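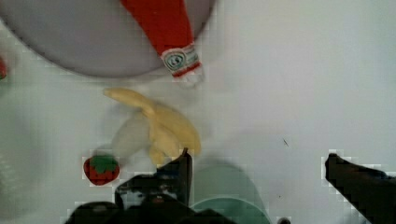
Words: Đạt Đỗ
2nd December

The Grikthorpe food bank has changed its opening hours for the winter. Doors now open at 10 in the morning and close at 2, and there is no evening session until further notice. Anyone who can't get in at those times should ring the office and a parcel can be left at the Windilia Road library.

We gave out 2,714 parcels between the start of the year and the end of September. Demand went up once the schools went back. Tinned fish, long-life milk, squash and nappies in the larger sizes are always short. We have plenty of pasta and baked beans - please hold on to those for now.

Fresh fruit can be handed in on the morning of a session only, as the hall has no cold store. Bananas and oranges go first. Soft fruit is harder to keep and we would sooner have apples.

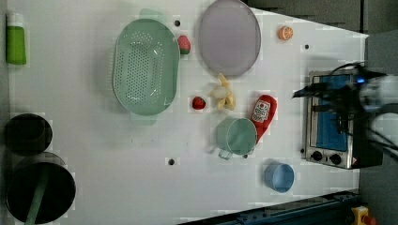 COMMUNITY KITCHEN

The cooking course run by Hà has 13 places and four are still free. It covers soups, rice dishes and using up leftovers. There is no charge, and children over eight may come with an adult. Bring an apron and a tub with a lid.

We could also do with a few large pans and a second colander. Please label anything you want back.

The hall heating was mended last month and the side door now shuts properly. Parking at the Nerna end is still closed while the drain is dug up, so use the street or the bus stop opposite the chemist.

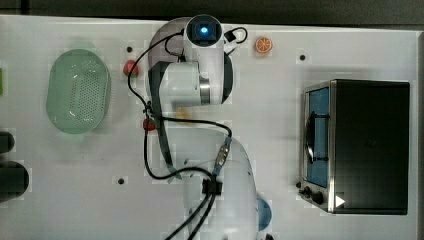 On the white table

Next collection point list will be in the January issue.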